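自動化システム導入論 第9回 配布資料
双腕ピックアンドプレースキットの評価と調達

担当 Siu-fong Tai
実習担当 Senyo Laryea
改訂 2021年1月30日

1 本回の位置づけ

前回までに、産業用ロボットの導入における要求定義と安全上の考え方を扱った。本回では、卓上で使用する双腕の物品仕分けキットを題材とし、市販のキットを組織として評価し、調達の可否を判断するまでの手順を学ぶ。題材はDrokis社の双腕キット「Reser」であり、付属の動作記録・再生ソフトウェア「Darko」および年間保守サービス「Trilano」を評価の対象に含める。

受講者は、本資料の第3節までを事前に読み、第6節の課題に取り組むこと。第4節と第5節は講義中に扱う。第8回で配布した用語一覧を併せて持参されたい。

2 対象製品の構成

Reserは、左右の腕部、それぞれの先端に取り付けるグリッパ、制御箱、固定式カメラの取付具からなる。腕の有効到達距離は製品仕様書で600ミリとされている。この数値は、基部の中心からグリッパ取付面の中心までを測ったものであり、指の長さは含まれない。また、最大到達距離の付近では手首の姿勢が制限されるため、配置図を描く際に600ミリの円をそのまま作業領域とみなしてはならない。

Darkoは、操作者が行った動作を記録し、編集し、再生するためのソフトウェアである。記録単位は「試行」と呼ばれ、一つの物品を把持し、指定された場所に置き、腕が待機姿勢に戻るまでを一試行とする。途中で操作者が停止を指示した試行には「介入」の標識が付く。標識は自動で付与されるが、後から手作業で外すことができる点に注意を要する。評価記録を第三者に提出する場合は、編集履歴を同時に出力しなければならない。

Trilanoは任意契約の保守サービスであり、グリッパの指先部品の交換、関節部の較正、ソフトウェアの更新を含む。代替機の貸出は標準契約に含まれない。見積書を比較するときは、この点を別項目として扱うこと。

3 評価の観点

3.1 把持の安定性

把持の可否は、物品の質量だけでは決まらない。円筒形の物品は横倒しの状態で転がりやすく、指が片側から先に触れると位置がずれる。側面が柔らかい容器では、把持力を上げると変形し、持ち上げた後に姿勢が変わる。評価票には、物品の形状、材質、置き方、把持位置を必ず記入する。「ボトル」とだけ書かれた評価票は、再試験の条件を特定できないため受理しない。

3.2 配置の正確性

目標が箱やかごである場合、製品の位置決め精度よりも、縁との干渉の有無が成否を左右することが多い。評価では次の区分を用いる。

成功 物品の全体が指定された容器の内側に収まっている。
部分成功 物品が容器に触れているが、一部が縁に掛かっている、または縁の上に載っている。
失敗 物品が容器の外にある、または別の容器に入っている。

部分成功を成功に含めるかどうかは、試験を始める前に定める。試験後に定義を改めた場合は、それまでの試行をすべて新しい定義で判定し直し、両方の集計を報告書に掲載する。

3.3 双腕の干渉

二本の腕が同じ領域に入る作業では、腕と腕の接触に加え、配線と腕の接触を確認する。Darkoの干渉検査は腕部とグリッパの形状を対象としており、外部に引き出した配線を対象としていない。したがって、配線の余長と取り回しは目視で確認し、各関節を可動範囲の端まで低速で動かしたときの状態を記録する。

3.4 視覚系の条件

天井や支柱に固定したカメラを使用する場合、腕が物品を遮る時間帯が生じる。複数の視点を設ける目的の一つは、この遮蔽を補うことにある。あわせて、光沢のある天板への照明の映り込み、窓からの外光の変化を記録する。透明または半透明の物品は輪郭が検出されにくいため、不透明な物品とは別に集計することが望ましい。

4 試験記録の読み方

前年11月に本学の実習室で実施した試験では、3,208試行を記録し、そのうち611試行に介入の標識が付いた。この二つの数値から直ちに成功率を求めることはできない。介入のない試行にも失敗は含まれ、介入のあった試行にも、安全確認のために一時停止しただけのものが含まれるためである。

受講者は、次の順序で記録を確認すること。

第一に、試行の開始条件がそろっているかを確認する。物品が前回の試行で置かれた位置から始まっている場合、独立した試行として数えてよいかを検討する。

第二に、介入の理由を分類する。分類は、把持の失敗、経路上の接触、操作者の判断による停止、通信の途絶、その他とする。「その他」には必ず自由記述を付ける。

第三に、物品ごとの内訳を求める。全体の値が良好であっても、特定の形状に失敗が集中していれば、導入先の品目によっては採用できない。

なお、Drokis社の提案書では、約80パーセントの作業を無介入で処理できることが目安として示されている。提案書には品目の構成と成功の定義が記載されていないので、上記の試験結果との比較に用いる場合は、事前に書面で照会すること。照会の文例は講義中に示す。

5 調達上の留意事項

調達の可否を判断する文書には、本体価格のほか、天板と架台の改修、照明の調整、較正用の治具、操作者の訓練に要する費用を記載する。これらは提案書の見積範囲に入らないことが多く、後に追加予算を求める原因となる。

検収条件は、納入業者の用意した物品ではなく、導入先で実際に扱う物品を用いて定める。品目が季節によって変わる職場では、少なくとも現在の品目と次期の品目の双方を検収に含める。Reserの標準検収手順は硬質の直方体を使用しており、横倒しの容器を扱う職場の検収には不十分である。

保守契約については、受付時間、部品の到着までの日数、較正作業の間に装置が停止する時間を確認する。Trilanoの契約書では、較正は「納入先の立会いのもとで行う」とされているため、立会者の確保も自組織の負担として見積もる。

廃棄および返却の条件も契約前に確認する。制御箱の内部に試行の記録が残るため、返却時の消去手順と、消去を証明する書類の有無を照会事項に加えること。

6 課題

自らの職場または想定する職場について、Reserの導入可否を検討し、評価計画書を作成する。計画書には、対象品目の一覧、成功の定義、試行の手順、介入理由の分類、検収条件の案を含める。導入を見送るという結論も認めるが、その場合も検収条件の案は省略できない。

提出物は本文と付図からなる。付図は作業面を上から見た配置図とし、腕の基部、物品の初期位置、容器、カメラの位置を記入する。寸法の単位はミリに統一する。共同で作成した場合は、各節の担当者を明記すること。

提出先および書式は講義の連絡板に掲示する。評価計画の内容に関する質問はTai、実習室の利用に関する質問はLaryeaが受け付ける。

7 付図作成のための参考

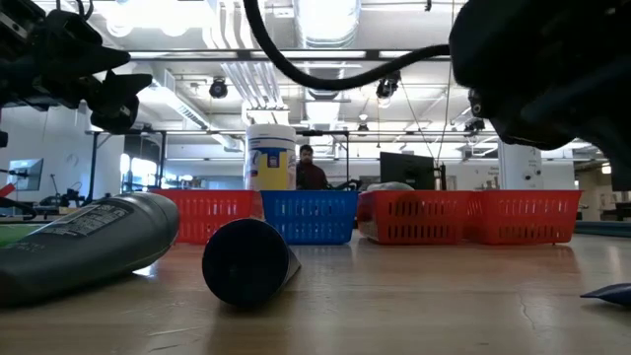 配置図には、物品の位置に加えて、その向きと容器までの経路上にある障害を記入する。座標だけを示した図では、把持の方向を検討できない。手前の灰色のボトルと黒い円筒形の物品はいずれも横倒しであり、向きが異なるので、それぞれの長手方向を矢印で示す。奥に並ぶ赤と青のかごについては、色の別と並び順を記し、隣り合うかごの縁の間隔も実測して書き添えること。青いかごの後ろに立つ円筒容器のように、縁より高い物がある場合は、その高さを側面図に加える。右側の腕から上方に弧を描く黒いケーブルは平面図だけでは表しきれないため、3.3に従い、可動範囲の確認結果を別紙に記載して提出する。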